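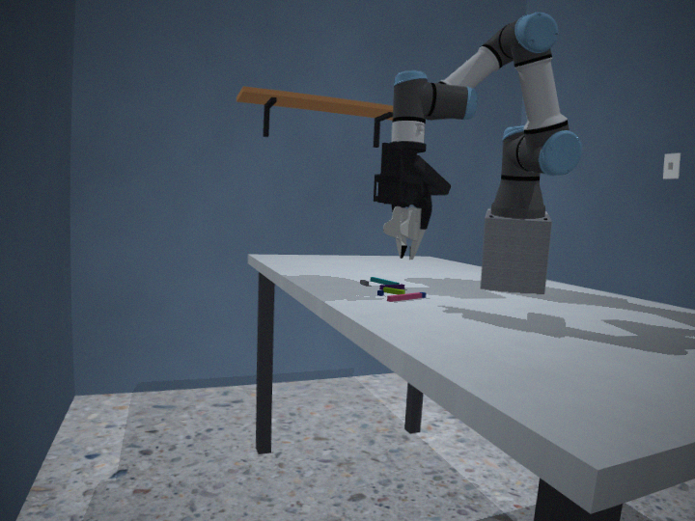 4.2 Edges, Corners and the Habit of Setting Things Down

We come now to the part of the study that gave us the most pleasure, and that we had least expected to write. When Demirtaş first sat in on the evening craft groups in Toma, he meant to record how neighbors talked while they worked, and his early notebooks are full of talk: recipes, a wedding, the price of firewood, a long quarrel over a song. Only on reading them back the following winter did we see how often he had stopped to jot down where somebody had put a handful of beads or buttons. These small notes in the margin became the material for this section.

The pattern is easy to put into words. People who share a long table tend to keep their small things close to an edge, and usually to the edge they reached first when they came into the room. They spread cloth and paper freely over the middle, but beads, pegs, counters and tiles stay by the rim. Figure 3 has a layout of this kind, with seven small colored pieces near the left edge of a long pale tabletop. Readers who grew up in a house with one big table will probably find it familiar.

Several older writers on the home have treated the middle of the table as its natural center, the place where the dish goes and toward which everyone leans. For meals we have no wish to argue with them. Handwork seems to follow another rule, and Munteanu, who kept the notes in Cukance, was quite firm on the point from his second visit onward. The women there spoke of the middle as "the far field." A thing put in the far field belonged to the whole table, and you could not very well complain if your neighbor used it. A thing by the edge was still yours. One member, asked why she had lined up her buttons so near the corner, answered that she could hear them better there, and then laughed and would not say any more about it.

The shape of the slab matters too, though less than we had supposed. In Cukance the tables had rounded rims, worn down by long use, and small pieces were kept a full hand's width in from the drop. In Toma, where the parish room had square-cut tops, people worked much closer to the edge and seemed quite untroubled by it. We had thought at first that this was a matter of temperament, the Toma groups being on the whole a more relaxed company, but when two of their members spent January as guests in Cukance they moved their beads inward within the first evening. They did not remark on it, and neither did their hosts.

Color is a harder question, and we can offer only a little. Across the 400 evenings covered by the notebooks, members sorted by color far less often than they said they did. Mixed pieces were set down as they came out of the bag and sorted later, if at all, during a lull in the talk. Munteanu calls this "sorting for company," and we have kept his phrase, for it catches something of the mood: the hands wanted a job while a neighbor finished her story. On evenings with more than 10 people at the table there was almost no sorting of any kind, and a good deal more singing.

We should add a word on what the notebooks leave out. Both observers were guests, both were fed very generously, and both were given a seat at the end of the table nearest the stove. Their view of the opposite end was poor, and entries for it are thin in all four volumes. We have not tried to fill in those gaps by guessing. The next section takes up the matter of the seats themselves, who chose them and who inherited them, and there the Cukance material is a good deal richer than that from Toma.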